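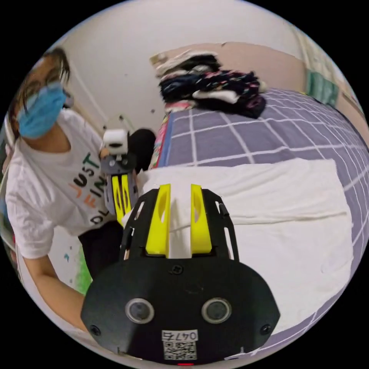
I moved to Stenside for the bread. Okay, for a job -- but the bread kept me there. There's a bakery on Camura Street that opens at 4:30, and I started going because I couldn't sleep. By October I knew the rye came out first and the seeded loaf sold fast.

Mio Tanabe runs the ovens. She learned from an uncle in Hultska and still uses his starter, which is 43 years old and smells like apples and wet paint (I mean that kindly!). She let me shape 11 rolls one morning. Mine looked like knees. She sold them anyway, half price.

I sleep fine now. I still set the alarm.

Related
The last ferry café
Soup weather in Stoyanova

Comments

Takumi Wada: The rye is worth the drive. Get it unsliced.

crustfan304: Do they ship?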